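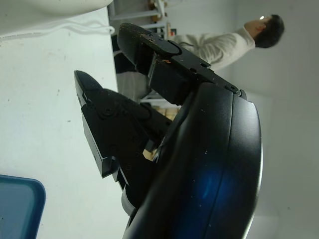

Rajkumari Grewal
Maintainer, Lollow recipe card collection

Lollow: handwritten recipe cards, typed up

Last updated Thu 22 February

Hello, and thank you for stopping by! Lollow is a small text collection made from my aunt's recipe boxes and the ones her neighbors in Nokberg were kind enough to lend us (we did give them all back, I promise). There are 124 cards in this release, mostly soups, pickles and baking, with a handful of jams I couldn't bear to leave out.

What you get

cards.csv has one row per card, with the title, the ingredients, the method and any notes from the margins.
units.csv lists the kitchen measures people used, such as "a coffee cup" or "butter the size of an egg", with our best guess in grams.
CHANGES.txt is the release history, such as it is.

How the cards were typed

Domnica Sandu and I did the typing over a long stretch of evenings, and Emanuel Ene read everything back against the cards. We kept the spelling as written, so please don't send fixes for "bakeing powder", because it really does say that. Words we couldn't read are marked [?]. On 9 cards the oven heat is missing altogether, and we left the field blank. If a cook crossed something out and wrote over it, the later wording goes in the method and the earlier one goes in the notes.

Known problems

Two of the plum cake cards are nearly the same, and after a lot of back and forth we kept both. The language column is wrong for some of the pickles, where the writer switched halfway through. The gram weights for flour run a little heavy, I think, and Jawad Ghauri is working through them for the next version.

Using it

Cook from it, teach with it, print it for your mother! The text is shared under CC BY 4.0, so just credit Lollow somewhere people can find it. Please don't treat the canning cards as safety advice, as several are very old and the boiling times are short by today's standards. Corrections are welcome through the issues page, with the card number in the title if you can manage it.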